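Collecting Demonstrations for Two-Arm Tasks
Speaker notes – Tariq Arain, Buvis Learning Systems Group
Session begins at 11. Please hold questions until the pouring slide.

Slide 1. Title
Welcome the audience and thank the hosts at Flollovham. State that the talk concerns the collection of examples only. Training results are covered by the Abbasi team in the afternoon.

Slide 2. What we collect
Each example is one complete attempt at one task, performed by a trained operator who guides both arms. We store the camera views, the joint positions and the gripper commands on a common clock. The set presented today, known internally as Mitiline, holds 700 accepted examples across 4 tasks.
Pause here. Someone usually asks whether failed attempts are retained. They are, in a separate folder, and they are labeled by the operator before the next attempt begins.

Slide 3. Operator procedure
Operators work in blocks of around 40 minutes and then change places. Before each block they read the task sheet aloud. The sheet gives the starting layout, the finishing condition and the reasons for stopping early.
Operators are asked to move at an even pace. Early examples contained long hesitations, and the model learned to hesitate as well. Mention the January review, when the first task sheets were withdrawn and rewritten.

Slide 4. Variation
Starting positions are changed between attempts according to a printed list. We found that operators who chose positions for themselves returned to the same few places on the table. Fill levels and the choice of container are also taken from the list.

Slide 5. Pouring
Allow the audience a moment with this slide before speaking.
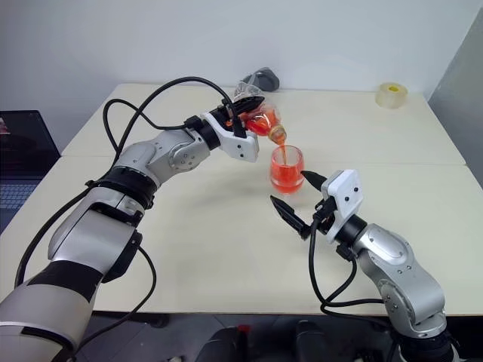
Pouring task, head view: left arm pouring, right gripper open beside the glass.

Draw attention to the liquid. A strong color against a pale table makes the level easy to read, both for the reviewer and for the model. The drinking glass is clear, and so is the plastic bottle, which makes glare a matter of concern in lighting the station.
The finishing condition for this task is a level below the rim, with the bottle returned upright. Reviewers mark the start and end of the stream by hand – this remains the slowest part of our review.

Slide 6. Open items
Agreement between reviewers on the end of a pour. Storage of the rejected attempts. Shared task sheets with Flollovham.
Take questions. Copies of the task sheet are available at the side table.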